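Flat fingers or padded fingers for cloth

April was mostly taken up with the arm, and most of that was spent changing fingers. I had planned to write up the controller first but it is still giving me trouble, so the fingers go first.

The job is simple to say. There is a dark piece of cloth on the table and a green tray next to it, and the arm has to pick up the cloth and put it in the tray. I have been at it long enough to know that cloth is harder than blocks. A block is in the same shape every time you go back to it.

I had two sets of fingers to compare. The first set came from Gimen with the gripper and has smooth hard faces. The second set is from Turwood, and those have a textured pad on the inside. They bolt on the same way, although the Turwood screws are a bit shorter and I dropped one behind the bench and have not found it. Branislav Ďurica lent me a spare from his own set.

I ran 68 picks in all, split evenly between the two. I used the same starting height and the same closing speed for both. Before each pick I lifted the cloth by hand and let it fall so it would not lie in the same shape twice. A pick counted as good if the cloth left the table and stayed in the fingers until the arm was over the tray.

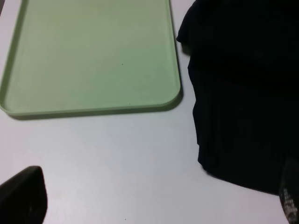 The smooth fingers lost the cloth 23 times. Most of those were slips in the first inch of lift. The fingers closed on a fold, the fold slid out, and the arm went up with nothing. If they got a thick bunch they were fine. On a single layer they were poor, and turning up the force did not help much. It only made the motor warm.

The padded fingers lost it 9 times. Some of those were my fault for picking a bad spot near a flat edge. When they miss, it is usually a clean miss, where the tips come down beside the fold and close on nothing. I can fix that with a better aim point. I can't do much about slipping.

There is one thing against the pads, and it's letting go. Three times the cloth hung on one finger after the gripper opened, and I had to open it wider and shake it. I added a short pause and a second open command to the program. That costs a little time on every cycle but I have left it in.

Then there is the view. The wrist camera is good for the last bit of the approach, when I want to see how far the fingertips are from the tray. For finding a fold on black cloth I do not trust it yet. The dark folds run together, and the fingers take up the bottom corners. The fixed camera gives a better idea of where the cloth is high and where it is flat, so I now choose the pick point from that one and use the wrist camera only for the end. Tatiana Baláž told me to do it this way back in the winter and I should have listened.

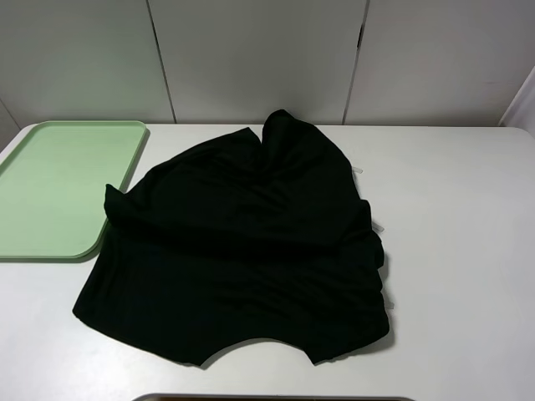
The fixed camera view, with the black cloth bunched up beside the green tray.

I aim for the highest lump now and come in across it. The flat parts get left alone. Any time I went for a flat part with either set of fingers, the tips pushed down on the table and the arm stopped with a force error. The limit was set at 15 newtons and I have not changed it.

The Turwood pads are staying on. I want to try a light colored towel next, and then the Brabec controller goes back on the bench. If anyone has got the Brabec to hold its settings after a power cut, please leave a comment, as mine goes back to the defaults every time.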